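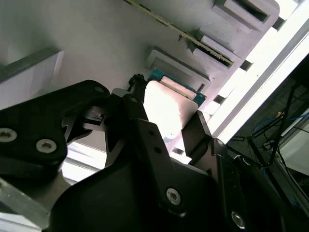 Slide 1. Asset registers fail at the level of the part, so start there. Most councils and colleges record a computer as one line: one tag, one purchase date, one value. The line is accurate on the day of delivery and drifts from then on. Consider a small module with a metal face and a circuit board along one edge, on its way to a row of slots in a grey panel. It has no tag of its own. In the Draketville register it would have no existence at all until the parent machine was written off, and then only as part of a total. The talk is about what that costs and what a modest parts ledger looks like.

**Slide 2. Scope**

- Register under review: Draketville, all sites, 3,846 lines.
- Review period: one financial year, opened in February.
- Excluded: phones, leased printers, anything held by the library.
- Software used: Toltura for the register, a plain spreadsheet for the ledger.

Keep this slide short. The exclusions tend to draw questions and they can wait until the end.

**Slide 3. Definitions**

*Asset:* an item with its own tag and its own depreciation schedule.

*Component:* an item that can be removed from an asset and used in another asset of a compatible type.

*Consumable:* an item that is not expected to come back.

Point out that the second definition depends on compatibility, and that compatibility changes over time. Memory pulled from a retired desktop is a component for as long as there is a machine in service that takes it. After that it is scrap, whatever the ledger says. The policy should name who makes that call and how often. Draketville reviews its list every 14 weeks.

**Slide 4. Where the value goes**

Walk through the three loss points in order.

1. At upgrade. The old part comes out, goes into a drawer and is never entered.
2. At repair. A part is moved between two tagged machines and both lines become wrong.
3. At disposal. The machine goes to the recycler complete, with parts in it that were being bought new the same month.

The second point is the one auditors notice. The third is the larger in dollar terms. Don't give a dollar figure here; the Hanodgate contract terms cover resale prices and we agreed not to quote them.
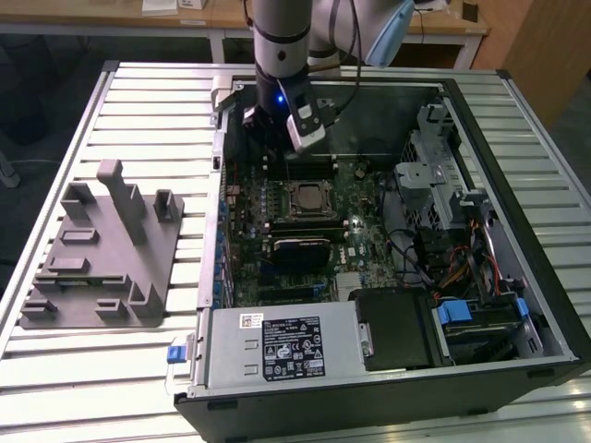
Does the ledger have to record every component in every computer? The ledger only records a component when it moves, so a machine that is never opened stays as a single line.

Leave that on screen while moving to the next slide. It is the question that held up the draft policy longest.

**Slide 5. The ledger**

Fields, left to right:

| Field | Format | Required |
|---|---|---|
| Ledger number | Sequential | Yes |
| Component type | Pick list, 15 entries | Yes |
| Maker's part number | Free text | If legible |
| From asset | Tag | Yes |
| To asset or store | Tag or bin code | Yes |
| Date moved | Year first | Yes |
| Condition | Tested, untested, faulty | Yes |

The pick list began much longer. Technicians chose "Other" for nearly everything, so it was cut back to the types they handle weekly. Mention that "untested" is a legitimate entry and should carry no penalty. When it was treated as an error, people guessed "tested" and the store filled with dead parts.

**Slide 6. Labelling**

Bag labels only. Adhesive labels on the component itself were trialled and dropped: they cover the maker's markings and can foul a slot. The bag carries the ledger number and the condition code. When the part is fitted, the empty bag goes in the tray and the entry is closed at the end of the shift.

**Slide 7. Staff time**

Each entry takes 2 minutes, including the label. Disposal checks take longer and are done in batches. The Ebrahimi model, which some of the audience will know from warehousing, assumes a scanner at every bench. It suits a larger store than this one and the cost is hard to defend at our volumes.

**Slide 8. Open items**

- Treatment of components under the parent machine's warranty. Legal advice still pending.
- Storage drives. They follow the data sanitisation procedure first and enter the ledger only with a clearance code.
- Import of closed entries into Toltura. Manual at present.

Take questions here. The handout has the blank ledger on the back page, and spare copies are in the folder with the sign-in sheet.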